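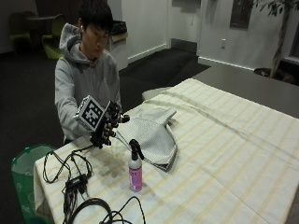
By Blandine Renaud | September 2, 2021 | 24 shares | 2 comments

Home Projects Reports Lab Notes Contact

Kitgate is the recording and sync software I wrote for my project at Farkalden. It takes two streams, one from the sensor glove and one from the camera on the hand-held gripper, and puts them on a single clock so a policy can be trained on both. The tasks are small table jobs such as wiping with a cloth and handling a paper cup.

The hand position comes from the marker block on the back of the glove. A fixed camera looks for the printed pattern, and a solver turns the corners it finds into a pose. Finger data arrives separately over the cable. My first version, from February, stamped each packet when it reached the laptop, and the fingers lagged the wrist by 205 ms. I now stamp at the driver and interpolate the finger angles to the camera times.

The gripper camera has a very wide lens – straight table edges come out as curves. The standard lens model in our calibration script fit the middle of the image and failed near the rim, so I replaced it with a fisheye model. Stallen, our replay viewer, can show the raw or the corrected image. 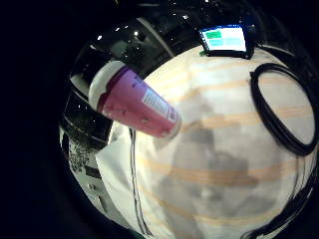 Remaining problems

The pose solver still drops out when the marker turns away from the fixed camera. Kitgate fills short gaps and marks long ones as invalid. The Kaewkla planner ignores that mark for now – I have a patch, but it is not merged.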